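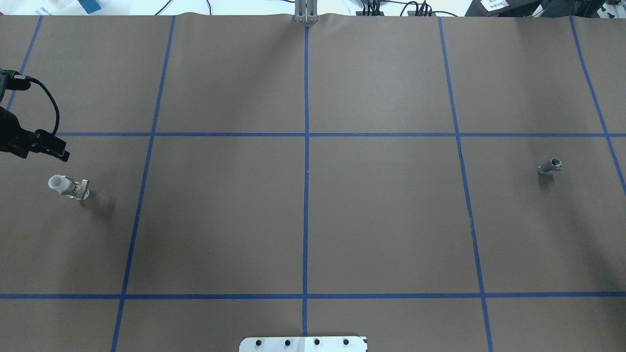

March 3, 2021
Ivosham robotics club, sorting project

Re-taught the cell centres after the paper was changed. Brown paper ripples near some of the tape lines, so z is now set per cell and not once for the whole table. Worst cell differed from the old value by 4 mm.

Ran the Drememari script at 70% speed, bracket assembly first, then the small grey metal part. Seven picks tried, two missed, both on the small part. It lies on its side and the fingers close too high. Lowered the approach for that part only.

Cable loop on the gripper: check slack at full wrist rotation before going faster.

To do: flatten paper, log offsets in the Nurbridge sheet, compare with the December values.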